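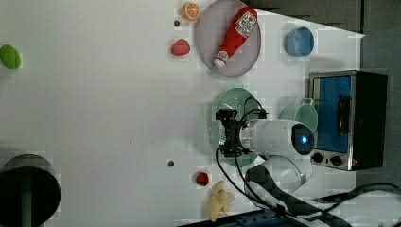

Play kitchen table with toaster oven, gray plate and toy ketchup.

Community > Jomthorpe Playroom Forum > Equipment > Play kitchens
1 min read

Pulier
Members are asked to comment on the proposed layout for the play kitchen table. The toaster oven would remain at the side, with the light blue cup and the mint green mug kept near it. Play food would go in one bin.

Drakos
I support the layout but object to the single bin. The orange slice and the ketchup bottle should be stored separately - small pieces are lost under larger ones. Our room holds 300 pieces in 4 bins, and cleanup is orderly.

Trudix
I respectfully disagree. Younger children do not sort, and staff then repeat the work. One bin is sufficient for a single table.

Pulier
Both positions are noted. Would a second bin for dishes only be acceptable? The green dish and gray plate could go there.

Drakos
That is acceptable to me.

Trudix
I still prefer one, but will not oppose two.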